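The Cap Comes Last: Why Felt-Tip Pens Dry Out

Felt-tip pens fail in one of two ways. Either the ink runs out, or the solvent leaves before the ink does. In schools and offices the second is far more common, and it is almost entirely a matter of the cap.

A marker is a simple device. A polyester reservoir, wrapped in film, sits inside the barrel and holds the ink by capillary action. The nib, made of bonded fibre or sintered plastic, touches the reservoir at one end and the paper at the other. Its pores are finer than those of the reservoir, so ink moves forward until the nib is full, then stops. Writing draws ink off the tip and more follows.

The same path carries vapour. Water-based inks contain a humectant, commonly glycerine or a glycol, which slows evaporation and allows a pen to be left open for some hours. Alcohol-based inks have no such margin. Dye is left behind in the outer pores of the nib, and once those pores are blocked a full reservoir is of no use. 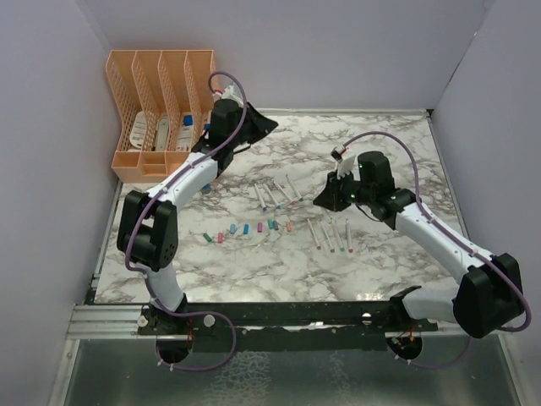 What the cap has to do

Leen Nassar designs closures at Welta, which moulds caps and barrels for other firms' pens. Her specification sheet for a basic school marker lists 11 dimensions, and 5 of them concern the seal. The visible shell of the cap does little of the work. Inside it there is usually a smaller inner sleeve, which closes on the collar behind the nib and traps a very small volume of air. The smaller that volume, the less solvent is needed to saturate it.

"People listen for the click," Nassar says. "The click is a bead passing over a ridge. It tells you the cap is held on. The seal is made further in, and a worn cap can click perfectly well and leak."

Caps for children's pens must also let air through if swallowed, so many have a hole or open channels in the end. The vent runs between the outer shell and the inner sleeve and does not reach the nib. Users who tape over it gain nothing.

Testing by weight

Drying is measured on a balance. At Odanance, a small test house, Bjarke Egilsson weighs capped pens, stores them in a warm cabinet and weighs them again at fixed intervals. The loss in mass is taken as solvent lost through the seal or the barrel wall. His last full run covered 1,033 pens from three makers. The spread within a single box was often wider than the difference between brands, which he puts down to wear in the mould cavities.

Storage position matters less than is commonly believed. Dual-tip pens should lie flat so that neither end is starved. Single-tip water-based pens tolerate most positions. Whiteboard markers are best kept flat, as their pigment can settle away from the nib.

Recovery

A dry water-based nib can often be revived by standing it in a few millimetres of warm water, then capping the pen overnight. Alcohol-based pens need the matching solvent, and the result is seldom lasting. If the reservoir has dried as well, the pen is finished.

14 comments | 3 shares

Related
Gel or ballpoint: what the refill tells you
How pencil leads are graded
Inside the Semaan paper mill
Choosing a whiteboard that wipes clean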